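Pile (textiles)

Pile is the raised surface of a fabric, made from loops or cut ends of yarn that stand up from a flat base. It is what gives velvet its glow, towelling its thirst and fleece its wonderful warmth, and few ideas in cloth-making have been put to so many good uses.

Pile can be woven, knitted or tufted. In woven pile an extra set of threads is carried over wires or held between two layers of cloth, then left as loops or sliced open. Knitted pile stretches more and is quicker to make. Tufting punches yarn through a finished backing, and most modern carpet is made this way.

The direction in which the fibres lean is called the nap. Stroke velvet one way and it looks pale and silvery; stroke it the other way and the colour deepens beautifully! Dressmakers cut every piece with the nap running the same way, or the panels of a skirt will seem to be two different shades.

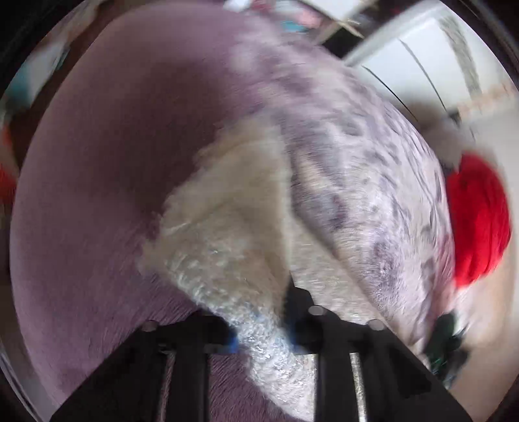

Curly, sherpa-like fleece and a lavender-and-white blanket on a purple surface with a fine pile.

Length matters too. The Tadis mill, founded by Demyd Fedoruk, wove a plush with a pile of 3 mm for theatre seats and another of 20 mm for winter coat linings, both on the same looms. Its pattern book lists 972 cloths, 23 of them velvets, and is still a joy to leaf through.

Crushed pile can often be lifted with steam and a soft brush. Ironing from the front flattens it, sometimes for good.

Related articles
Chenille
Corduroy
Nap (fabric)
Terry cloth

Last updated: April
Contact the editors | Copyright Bondarchuk Encyclopedia | Back to top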